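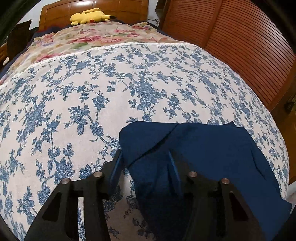 Figure 7-1. Gripper open over a dark blue cloth, one finger on each side of the pickup area.

Search this manual
Enter a word or part number
Go

7 Recording garment demonstrations by hand

Applies to the Andau hand-held gripper, single or paired, with Dirnlow recorder software. Revised 28 February 2024.

This section covers demonstrations made on a bed or another large soft surface. For table work, see Section 5. For demonstrations made by remote control, see Section 6. Do not mix recordings from the two methods in one task folder.

7.1 Before you start

1. Charge both grippers and the recorder. A two-gripper session will not start if either unit shows the amber light.
2. Wipe the blue pads with a dry, lint-free cloth. Check that each pad sits flat in its finger and that the corners are not lifting.
3. Open and close each gripper five times by the handle. The fingers must meet evenly along the pads.
4. Choose a garment that contrasts with the bedding. A patterned sheet is acceptable. Plain dark cloth on a plain dark cover is not.
5. Open the curtains or switch on the room light, then leave the lighting alone until the session is finished.

Note: Furniture and other objects in the background do not need to be cleared. Leave them where they are for the whole session. If something is moved between takes, run the mapping pass again.

7.2 Mapping pass

1. Hold one gripper at chest height, camera facing the bed.
2. Press and hold Record until the tone sounds twice.
3. Walk slowly along the side of the bed and back. Keep the head end in view for at least part of the walk.
4. Return to the starting position and press Record once.

The recorder reports the number of matched points. A result below 660 is rejected and the pass must be repeated. Bare walls and glossy surfaces give few points. Patterned bedding gives many.

7.3 Single-gripper pickup

1. Lay the cloth on the bed.
2. Bring the open gripper in from above and behind, with both pads facing the fabric to be gathered.
3. Lower the fingers until the tips touch the cloth. Do not press into the mattress.
4. Close steadily. Stop when the fabric is held between the pads.
5. Lift, move and release in one continuous motion.
6. Hold still for two seconds with the fingers open, then stop the take.

Caution: Keep your free hand out of the work area. A take in which a hand straightens the fabric will train the robot to expect that help.

7.4 Two-gripper sleeve handling

Use this procedure for shirts, jackets and other garments with sleeves. One gripper takes the sleeve while the other stays open over the body of the garment until needed. The operator may hold both units, or two operators may hold one each.

1. Lay the garment front side up, collar toward the head of the bed.
2. Assign the grippers in the recorder under Session > Pairing. Left and right are taken from the operator's side, standing at the hem.
3. Start both recordings from one unit. The second unit follows and sounds a single tone.
4. Grip the sleeve by its end. Avoid buttons, which can mark the pads.
5. Raise the sleeve clear of the bed before moving it across. 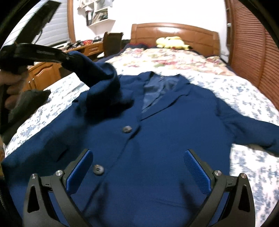
6. Keep the waiting gripper low and steady, with its fingers open. Small movements are recorded as part of the task.
7. Lay the sleeve across the chest and release it. Withdraw the gripper along the line of the sleeve.
8. Repeat on the other side with the second gripper.
9. Stop both recordings from the unit that started them.

Note: A raised sleeve can throw a heavy shadow on dark fabric. If the recorder shows warning 928 (low detail), add light from the other side of the bed and repeat the take.

7.5 Checking and saving

A take may not exceed 2990 frames. Longer takes are split automatically and the second part is discarded. Play each take at normal speed and delete any in which the pads leave the view. Export with the Buzatu profile for two-arm stations or the Jerkby profile for single-arm stations.

Reader comments (3)

Step 2 in 7.4 had me swapped for a whole afternoon. Standing at the hem is the part to read twice.

Does the 928 warning clear by itself once the lamp is on? Mine stayed up until I began a new take.

Same as above, it clears on the next take. I would like a separate procedure for hoods, please.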